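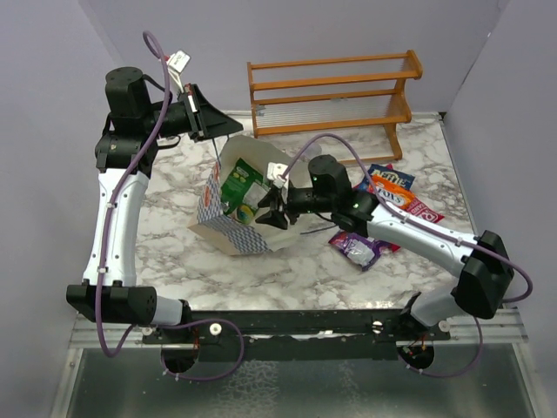 Evonbridge bag fee heads for a vote, with the math still missing

October 2026

Shoppers in Evonbridge could pay 5 cents for every paper bag starting in March, if the town council passes a plan it has now put off twice. Plastic bags are already banned there. The new fee is meant to get people to bring their own.

Whether it will is another matter. The town's case rests on a survey of 200 shoppers, taken outside one Prulau supermarket on a weekend. Of those, 40 percent said a fee would change their habits. People say a lot of things to a person with a clipboard.

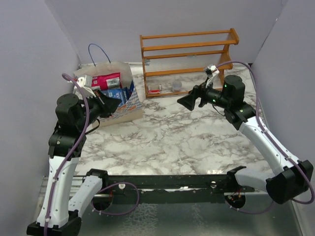 Adjei, the grocery chain with 2 stores in town, said that its customers already reuse paper bags until the handles give out, and that the fee would mostly land on people who stop in on the way home from work.

The chain has a stake in this, of course - it would have to collect the money and pass it on. But the council has yet to say what the money would pay for. The draft speaks only of "local waste needs," which could mean almost anything.

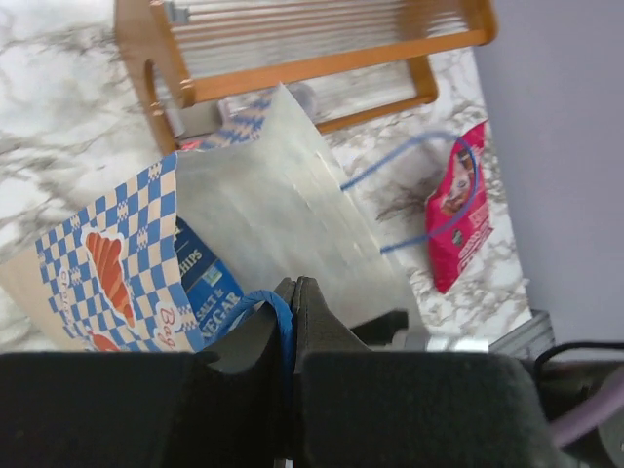
Nearby Jorklow tried a similar fee and has never published its results. Evonbridge might want to ask for them before the vote.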